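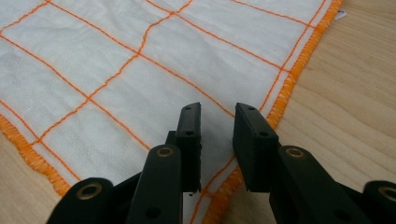
Progress Report to the Uliver Fund: Household Linens Project

Reporting period: second quarter, ending August

Summary

Somum received support from the Uliver Fund to design and produce cotton kitchen cloths for families moving into transitional housing. During this period the workshop completed its first full production run and began deliveries to the Xenos residence. Spending remains within the approved budget.

Production

The grant agreement set a target of 400 cloths for the year. By the end of August, 300 had been finished, pressed and folded. Of these, 140 have been delivered, and the remainder are stored at the workshop until the next group of apartments is ready.

The standard cloth is white cotton with an orange grid stitched across it and a thick overlocked hem in the same color. A single line of orange stitching runs just inside the hem, and a small white tag is set into the edge. The orange thread was chosen after trainees reported that pale thread was hard to follow while sewing. It also makes uneven lines easy to find at inspection, and grid lines that waver slightly are accepted as long as the stitching is sound.

Training

Trainees now work through 3 stages: cutting, grid stitching and hemming. Hemming has taken the longest to learn. The overlock machine, purchased from Sovus with first-quarter funds, runs faster than the machines most trainees had used before, and the first weeks produced a high number of stretched corners. Instructors responded by adding practice sessions on scrap fabric, and fewer pieces are now set aside for repair.

Quality Review

Each cloth is laid flat on a table before folding. The reviewer checks the hem on all sides, trims loose ends and confirms that the tag is secure. Residents at Xenos have asked for a hanging loop at one corner. A sample with a loop is being prepared and will be washed repeatedly before any change to the pattern is approved.

Budget Note

Thread costs were higher than planned, as the dense hem uses more thread than the original estimate allowed. The difference was covered by savings on cutting supplies. No change to the total award is requested.

Next Period

Somum will complete the remaining cloths, finish the loop trial and deliver the stored stock to Xenos. A full statement of expenses will be submitted with the final report.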